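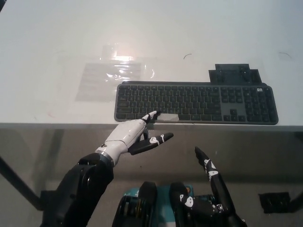
Oľga Čierny learned to type on her aunt's kitchen table, on a machine so heavy it had its own folded blanket underneath. She was 7. By the time she finished school she was typing other people's letters for pocket money, and she's been typing other people's words ever since - court hearings first, then medical dictation, and now mostly oral histories for small museums and families who find a box of tapes in the attic and don't know what to do with it.

I went to see her because I'd just finished transcribing two hours of my grandfather talking and I thought I might lose my mind. I wanted to know how a person does this for 40 years.

"You don't do it for 40 years," she told me, pouring coffee. "You do it until lunch. Then you go for a walk, and then you do it until supper."

She works in the back room of the apartment she shares with her husband, Attila Pálfi, who used to repair radios and who still cleans up the worst of her recordings. He wandered in and out while we talked (mostly to check on a cake) and corrected her on dates. She corrected him right back.

I asked what people get wrong when they try it themselves, and she laughed at me, because she knew exactly who I meant.

"They want to fix the person. Grandpa says a thing twice, so they take one out. Grandpa stops and says 'well, well' and they cut it. And then they read it and it's a nice clean page, and where is he? He's gone! The 'well, well' was him."

I had cut about a million of those. I went home and put them back.

She isn't precious about it, though. Coughs go. Phones ringing go, unless somebody gets up to answer. She keeps long pauses and writes them in with a short note, and she has strong feelings about laughter. "If two people laugh, I write that two people laugh. It's different from one."

Her favorite job of all came from a man named Sławomir Duda, who brought her 4 cassettes of his mother and her sisters making dumplings. Nobody was being interviewed. Somebody had just put the recorder on the shelf and left it going, so it's hours of women arguing about salt, with a whole family scandal tucked in between batches. Oľga had to work out who was who by voice alone.

"One of them, she always breathed in before she told a lie. I got so I'd hear the breath and think, okay, here we go."

Did she put that in the transcript?

"No! That was between me and her."

We got onto money, which she was happy to discuss and I was too shy to ask about. She charges by the hour of recording, more if people talk over each other, and a lot more if there's a dog. Families often try to pay in jam. She takes the jam and then sends the bill. For museums she has a flat rate, set years ago with an archivist called Jozefína Štefanec, and she's never gotten around to raising it - "which is stupid, write down that it's stupid."

Her hands are fine, in case you're wondering, and I was. She does stretches she learned from a cellist and she refuses to type when she's cold. Her ears worry her more. The high sounds are going, and with them the ends of words, so she listens to every tape 2 times now before she'll let it go.

I asked if she'd ever recorded herself. Attila answered that one from the kitchen: no, and he'd been after her about it since last April.

"Who would type it?" she said.

I told her I would. She looked me over for a while, then asked how I'd handle it if she said "well, well."

We start next month. Attila has already picked out the microphone, and I've been told to bring a cushion, because the spare chair is terrible.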